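Wodmont Equipment Exchange: Member Forum
Board: Desktop Refurbishment
Topic: Processor replacement with the tower on its side

hgowda
Posted Friday, 9:12 am
Members are asked to review the procedure for replacing processors in donated desktop towers before the November intake. The current instruction sheet permits the work to be done with the board left in the case. I request comments on whether that should continue.

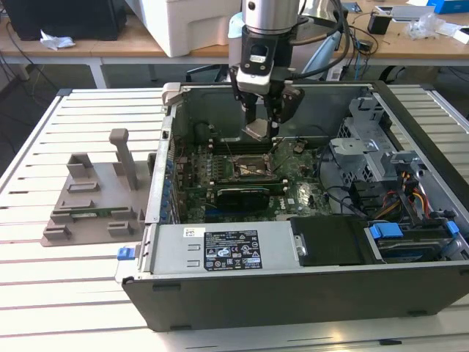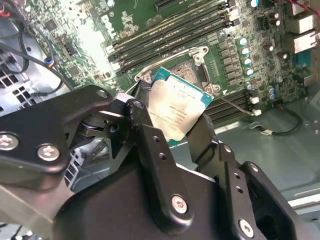
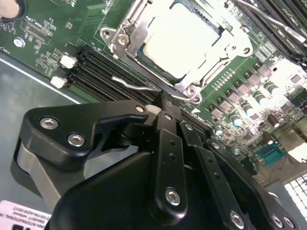 The intake list stands at 153 towers. Under the present sheet, the side panel comes off, the tower is laid flat with the board facing up, and the lever is released before the old processor is lifted. Memory modules that have been removed are to be kept flat and away from the edge of the table.

Hema Gowda
Bench Coordinator

d.vermeulen
Posted Friday, 9:40 am
I support keeping the board in the case. Removing it adds nine screws and all of the front panel leads, and reconnecting those leads was our most frequent source of returns last year. Of the 794 towers we completed, 60 came back, and most of those had a power button that had been wired incorrectly.

timmermans_bench
Posted Friday, 10:26 am
I must disagree with the previous member. With the board in the case, the drive cage and the power cables limit the approach from one side. A processor lowered at an angle can bend a contact, and a board with a bent contact is generally scrapped. Wrong leads can be corrected in minutes.

d.vermeulen
Posted Friday, 10:51 am
The power cables can be tied back. I would accept a line in the sheet requiring it.

jkong
Posted Friday, 11:30 am
May I ask which edge members hold? I was trained at the Dritley site to hold the processor by two opposite edges and to line up the corner mark before lowering it. The sheet says only "handle with care," and new members interpret that in different ways.

hgowda
Posted Friday, 11:48 am
Two opposite edges is correct. The wording will be changed. The corner mark will also be included.

o_ebrahimi
Posted Friday, 1:05 pm
Please also address cleaning. Old paste should be removed from the cooler and from the top of any processor that will be used again. I have received units from the Tadau store with new paste spread over old. The sheet does not mention it at all.

timmermans_bench
Posted Friday, 1:22 pm
Seconded. I would still ask that the board come out whenever the cooler is the type with a plate behind the board. There is no sound way to reach that plate otherwise.

d.vermeulen
Posted Friday, 1:37 pm
Agreed for that type only.

hgowda
Posted Friday, 2:15 pm
The draft will read as follows. The board stays in the case unless the cooler has a rear plate. Cables are tied back before the lever is released. The processor is held by two opposite edges and lowered level. Old paste is removed in every case. Mieke Dewulf will post the revised sheet to the documents page, and comments may be added there.

mdewulf
Posted Friday, 3:02 pm
Received. Please send me the part number for the cable ties, as the supply cabinet has two sizes.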